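5th January
Record linkage, Skidska loyalty file

Back on the duplicate problem. Picking up from the December notes, which stop halfway down the page at "ask about the surname field". Asked. Answer further down.

Background for whoever reads this next. Comeo want one view of each Skidska member across the card sign-ups, the online orders and the email list. At the moment the same person can hold up to 29 separate records, and the privacy team can't answer an access request properly because they only find the records that happen to share an email address. Marketing want it for their own reasons, mostly so they stop sending the lapsed-member offer to people who shopped yesterday. The brief we agreed to is the access request one. Keep to that when deciding which way to err.

Running Serach for the matching with the default name comparison, date of birth exact, postcode exact or previous postcode. Everything between the accept and reject thresholds goes to clerical review.

Review set came to 3,320 pairs. Thắng Tôn and I split it in December and finished the last of it this morning. Of those, 2,901 we both would call the same person without needing to argue. The rest are a mix of twins, fathers and sons with the same name at the same address, and rubbish dates of birth. First of January is hugely over-represented as a birthday, as usual. I'd like to treat that date as missing and not as a match. At present two strangers with a common surname in the same postcode get full credit for both having skipped the question.

The surname field. The store tablets strip diacritics on entry, the website keeps them, and the email list was exported at some stage through something that turned them into question marks. So one member can be three spellings. Thắng tested it with his own card: the tablet has him as Thang Ton, the website has him right, and the email list has Th?ng T?n. Serach scores the last one against the first well below accept, and with a short name like that every wrong character costs a lot. Longer names survive it. The result is that members with short names containing accented letters are being left unlinked far more often than the rest, and an access request from one of them would come back with records missing.

I pulled the unlinked ones with a question mark inside either name. Of the sample we checked by hand, 98 had a partner elsewhere in the file that we should have found. All of them had a matching date of birth and all but a few had the postcode too.

Things tried today:

Folding everything to plain letters before comparison. Fixes tablet against website. Does nothing for the email list.

Treating a question mark as a wildcard for one character. Fixes most of the email list but needs care, as a few people have typed a question mark into the name box themselves, presumably in objection to being asked. Restricted it to question marks with a letter on at least one side. Looks all right.

Swapping first name and family name and taking the better score. Good for Vietnamese, Chinese and Hungarian names, where people fill in the form in the order they would say it. It also throws up some false links among people whose names work either way round (Thomas James, James Thomas). Leaving it on with a small penalty and will look again after the next run.

Phonetic codes. Turned off. The one built in to Serach was made for English surnames and it lumps half the short names together. I would rather miss a link on spelling and catch it on postcode than merge two different people and send one of them the other's purchase history.
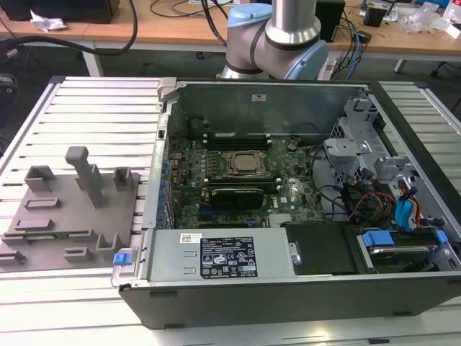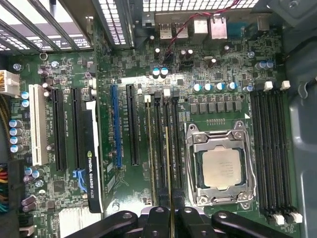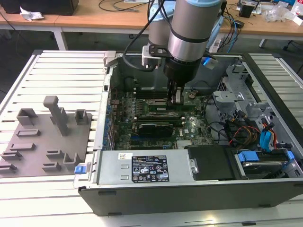
Category: Data quality / Linkage / Skidska

Afternoon

Call with Comeo about the date of birth thing. They are fine with treating the first of January as missing. They asked whether we could fill it in from the pharmacy records. Said no. The pharmacy side was collected for a different purpose, it isn't covered by the loyalty terms, and the privacy team would have to be in the room before I even looked at it. They took that well enough. Confirmed by email so it is written down somewhere other than here.

Also asked where the question marks came from. The export ran through an old Horobets connector that assumes a Western European character set. The originals were not kept, so the damaged names can't be repaired at the source, only inferred from a linked record. I don't want us writing inferred names back over the email list. Suggest a separate column, preferred name, with the source noted, and let the member confirm it next time they log in.

Reran on the full file with folding, wildcard and swap. Took a good deal longer than the old settings, nearly all of it in the swap comparison. Blocking on postcode first would speed it up but then movers drop out, and movers are exactly who the old settings already did badly on. Blocking on year of birth is probably better. Haven't tested.

Spot check of new links by Thắng, reading cold without the scores. Mostly happy. Two he disagreed with, both sisters at one address with the same initial and a birth date a year apart where one record had the year mistyped. Have added a note in the review guide – same surname, same initial, close birth dates, always goes to a person.

One more for the guide. When a record has been marked "deceased" in any source, don't link it automatically, even on a perfect score. The old run merged a living son into his late father's card and turned off his mail. Comeo had the complaint on file and sent it through after the call.

Still to do:

– Test blocking on year of birth against the reviewed pairs
– Break the miss rate down by name length and by whether the name has any accented letter, old settings and new side by side. The report should open with that table
– Ask the tablet vendor whether stripping is a setting or baked in
– Write up the wildcard rule properly, with the people who typed their own question marks
– Delete the local copy of the December extract. Agreement says it goes once the review set is closed, and it is closed as of this morning
– Draft report to Comeo, they want it before their April members' mailing

Settings file saved beside the old one with today's run number. Old one left alone so we can reproduce the December figures if asked.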